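Introducing a Robot Cell to a Packing Area: A Guide for Supervisors and Staff

Published by Ledidport Workplace Services
Last updated: 2021-11-20

Purpose of this guide

Ledidport is adding two-arm robot cells to the packing and table-setting kit lines at its Collia and Gallardo sites. This guide explains how a supervisor should prepare a packing area for a cell, how work is divided between the cell and the staff beside it, and what changes in job duties, scheduling and training employees can expect. It applies to all shifts. It does not replace the equipment manual or the site safety rules, which must be read first.

Before the cell arrives

Hold a meeting with every employee who works in the area, including temporary staff, at least 10 working days before installation. State which tasks will be moved to the cell and which will stay with people. Employees should leave the meeting knowing the name of their new assignment, their start time and the training hours they will be given. If any of these points has not been settled, postpone the meeting.

Next, write down the task as it is done now. Ask the people who do the work to describe it in their own words, and watch several complete rounds at the bench. Small habits matter a great deal here. A packer who smooths a cloth with the side of the hand before setting down the next item may not mention it, yet the step must be assigned to someone once the cell is in use.

Record the current output for one full shift. The Gallardo line recorded 962 kits on its reference shift. This figure is used for planning only and may not be used to rate individual employees.

Step 1. Prepare the work surface

Clear the table of personal items, hand tools and leftover stock. Lay the matte paper sheet over the work area and press it flat. Replace the sheet if it is torn, curled or heavily marked. Keep cables behind the work area, and confirm that the walkway behind the operator position is open.

Step 2. Set out the trial items

Trials begin with one set of items at a time. Place the tray, the two sticks and the cloth according to the trial sheet for that day. The person who sets out the items signs the trial sheet and then steps back to the marked operator position before the cell is released.

Step 3. Observe and record

The observer watches the cell and fills in the Sernura log, the record system shared by both sites. Entries should state what was seen in plain terms. Avoid words such as "good" or "bad." Write where each item was and which arm was holding it.

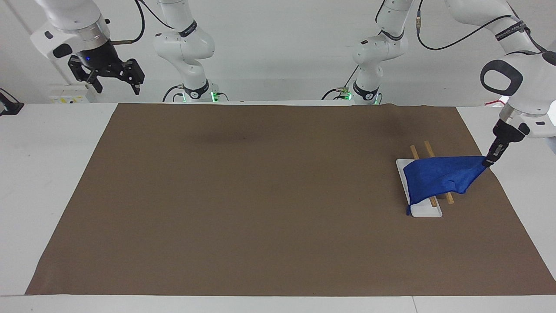
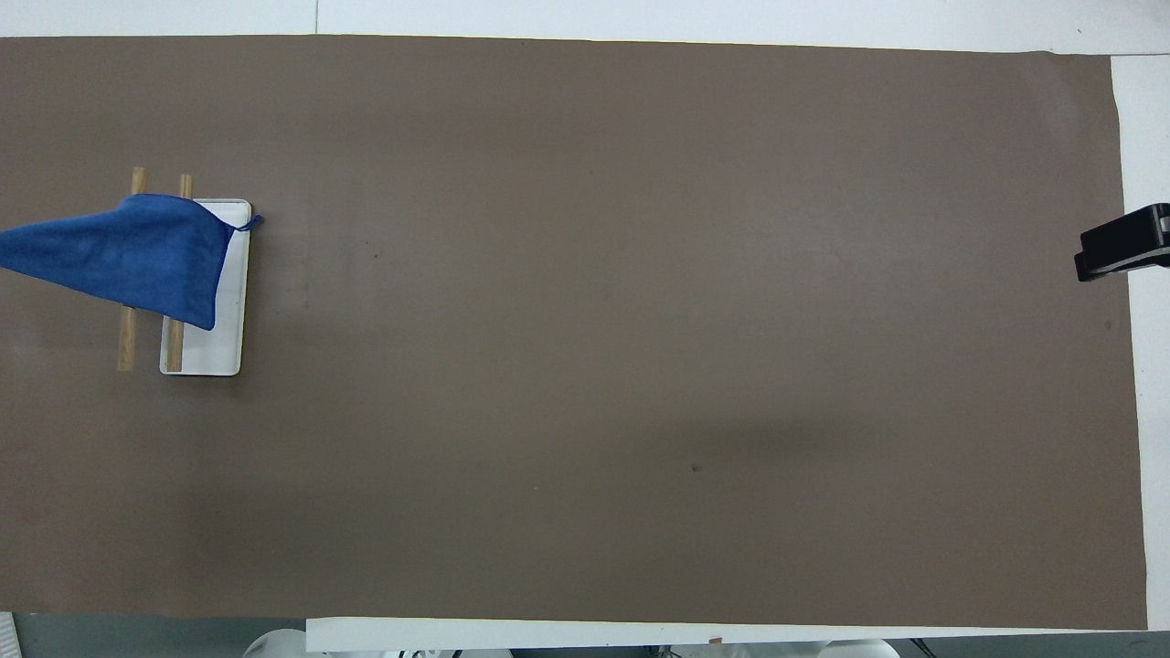 The role of observer is a new paid duty, and it should be given first to employees who have packed the same kit by hand. Their knowledge shortens the trial period and gives the log its value. An experienced packer will note at once that the blue cloth is lying over the sticks and part of the tray, and will record this as a layering entry, with the order of the items from top to bottom. A person new to the kit may write only that all the items were present. Supervisors should allow paid time at the end of each session for observers to complete their entries, and should not assign a second line to an observer while the cell is running.

Step 4. Decide who corrects the work

Every cell must have one named corrector per shift. The corrector is the only person who may reset items on the sheet between rounds, and does so after the cell has been placed on hold and the hold has been confirmed at the panel. Other employees may point out a problem but may not reach into the area.

The corrector does not have a production target. During the first weeks at Collia, correctors were also expected to keep up with hand packing, and many corrections were rushed or left out of the log. The two duties were separated in April and must remain separate.

Step 5. Adjust the rest of the line

A cell works at a steady pace and does not slow down before breaks or at the end of a shift. People on either side of it may feel pressed to match that pace. To prevent this, place a holding shelf before and after the cell. Set the planned output for the cell at up to 900 kits per shift, and review it only after the staff on the line have been consulted.

Rotate employees between the observer, corrector and hand-packing positions. Seasonal and gift kits will continue to be packed entirely by hand.

Pay, hours and training

No employee is to lose scheduled hours during the trial period. Observers and correctors receive the line lead rate for the time spent in those duties. Training takes place during paid hours and covers the hold procedure, the Sernura log and safe reset of items. Ledidport has set aside 465 training hours across the two sites, and supervisors should request their share as soon as an installation date is confirmed.

Employees who do not wish to work beside a cell may ask for another assignment. The request is made in writing to the site office and does not require a reason.

Raising a concern

Any employee may stop the cell by pressing the hold button. The stop is entered in the log by time and position, without the name of the person who pressed it. Concerns about workload, pace or job duties may be brought to the shift supervisor or sent directly to the site office. Supervisors must post the written reply at the line, with personal details removed, so that all shifts can read it.

Related documents

Packing Area Safety Rules
Sernura Log: Entry Guide for Observers
Request for Change of Assignment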